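えび茶の端ぎれ

母の家の二階には、階段を上がってすぐ左に、納戸と呼ぶには明るすぎ、部屋と呼ぶには狭すぎる四畳ほどの場所がありました。母はそこを「ぬい部屋」と呼んでいて、ミシンと、裁ち台がわりの低い机と、布をしまう引き出しが置いてありました。子どものころの私は、学校から帰るとまずこの部屋の戸を細く開けて、母の背中があるかどうかを確かめたものです。あれば安心して台所へおりて、戸棚のビスケットを食べました。

六月に入って、いよいよ家を手放すことが決まりました。母は妹の家のそばのアパートに移って元気にしているのですが、布だけはどうにも始末がつかないから、あなた見てきてちょうだい、と電話をよこしました。いるものは取っておいて、いらないものは捨てて、と言うのですけれど、いるものがどれなのかは言いません。昔からそういう人なのです。

私は朝の九時に着いて、窓を開け、やかんで湯を沸かして、それから一段目の引き出しを引きました。樟脳の匂いがふわっと立って、もうそれだけで一時間くらいは座っていられそうな気がしました。

布というのは困ったもので、畳んであるうちはどれも同じように静かな顔をしているのに、広げたとたんにしゃべりだします。紺の木綿は私の高校の弁当袋の残り。黄色い水玉は妹のピアノの発表会で、これは袖がきつくて本番の前に泣いたやつ。うす緑のは父の浴衣の、衿を直したときのあまり。値札がついたままのものもありました。ジュロという名の、駅前にあった手芸店の札です。三メートル、二百円。いくら昔でもずいぶん安いので、きっと売れ残りの籠から見つけて、母は鼻歌を歌いながら帰ってきたのでしょう。

昼をすぎて、二段目もあらかた片づいたころ、引き出しの奥の、板と板のあいだに何かが引っかかっているのに気がつきました。指を入れて、そろそろと引くと、えび茶色の布が出てきました。長いことそこで押されていたらしく、しわが深くついていて、手のひらでなでたくらいではのびません。

見覚えがある、と思いました。思ったのに、何の布だったのか出てこないのです。喉のこのへんまで来ているのに、と自分の首をさすりながら、私はそれを格子柄の布のそばへ持っていきました。となりに置けば何か思い出すかもしれない。母がよくやっていたことです。布は一枚で見ちゃだめよ、お友だちと一緒に見てあげなさい、と。

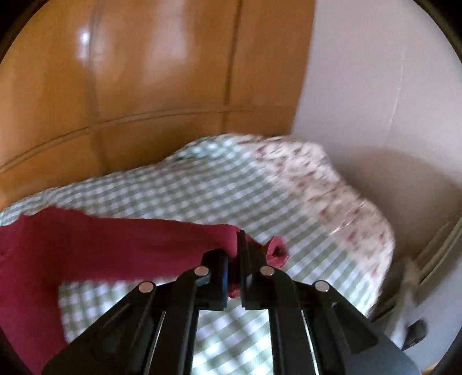
格子柄のとなり

格子のそばに来ると、えび茶はきゅうに深い色になりました。さっきまで古びて疲れて見えていたのが、ああ、あなたこんなに赤かったの、と声をかけたくなるくらいです。

それで、思い出しました。カーテンです。

小学校に上がる前の冬、私たちはシンドブリッジという坂の多い町の、二間きりの借家に住んでいました。窓がひとつ、通りに面していて、夜になると街灯の光がまともに枕もとへさしこみます。怖がりの私はその光で壁にうつる影がいやで、毎晩ぐずっては母を困らせました。そこで母は、自分の冬のコートの裏地をほどいたのです。表の生地はもう肘がすりきれていましたから、どのみち来年は着ないわ、と笑って、その晩のうちに縫ってしまいました。朝、目をさますと部屋じゅうが赤くて、私は布団の中で、いちごジャムの瓶に入ったみたいだと言ったそうです。これは母がのちのち、お客さまのあるたびに披露した話で、私自身は瓶のことなど少しもおぼえていません。おぼえているのは、その赤い光の中で母がお湯を注いでいた音と、足の先があたたかかったことです。

カーテンはそのあと座布団になり、座布団は猫に引っかかれて、針山や鍋つかみになり、とうとうこの引き出しの奥まで小さくなってきたわけです。よくついてきたねえ、と私は布に向かって言いました。ひとりの家では、ついこういう声が出ます。

電話をかけると、母はすぐに出ました。

「えび茶のが出てきたわよ。コートの裏の」

「あら、それ、探してたのよ」

「いるものだったの」

「いるわよ、もちろん」

それならそうと初めに言ってくれれば、と言いかけて、やめました。母はもう、その布で何をこしらえるかを話しはじめていたからです。めがねの袋がいい、いや、めがねには少し厚みがたりないから、格子のがあったでしょう、あれを裏にして、と言います。目の前に二枚並んでいることなど、母は知らないはずなのに。

それから針の話になり、妹の家の豆の煮方の話になり、アパートの下の階にいる犬の話になりました。私は受話器を肩にはさんで、はい、はい、と相づちを打ちながら、布のしわをのばしていました。窓の外では、どこかの家の雨戸が音をたてて閉まりました。

三段目の引き出しは、まだ手つかずです。今日のうちに終わらせるつもりでいたのですが、お茶をもう一杯いれて、明日の朝のバスをしらべることにしました。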